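Two-finger gripper vs. parallel jaw for desktop teardown cell - cable clearance?

Posted by turdale_cell

We are setting up a desktop teardown cell at Colton and comparing a Robotiq two-finger against a plain parallel jaw. The task is reaching the light blue clips at the drive bay of an open tower. My concern is the width of the linkage next to the SATA cables, and how much of the target the wrist camera loses behind the fingers.

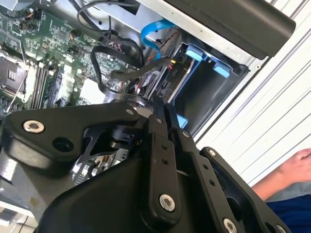
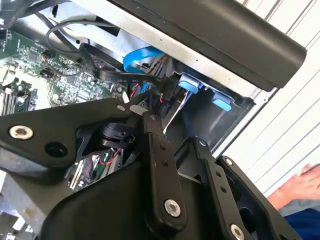
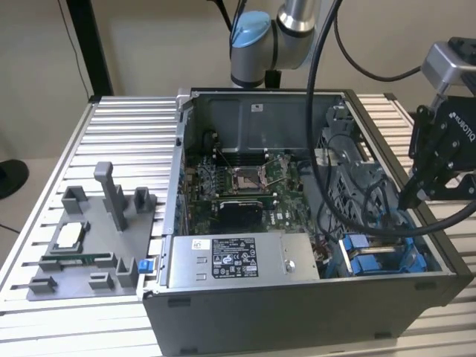
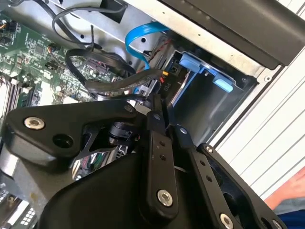 Wrist views 1, 2 and 4; fixed view 3 with the CPU socket empty.

The parallel jaw is narrower but has 30 mm less reach on our mount. Has anyone run both on this kind of job?

magbanua_r

We ran both, 1,188 attempts in total. The jaw snagged cables 30 times, the two-finger 79 - nearly all on approach from the motherboard side. Come in from the front panel side and keep the linkage plane parallel to the cage wall. For the camera, raise the mount before you change grippers. Also check the wrist cable at full rotation.

rallalo

Parallel jaw. Never had a problem with ours.

benchfeed

Depends on the fingertips. Try narrower ones first, they are cheaper than a new gripper.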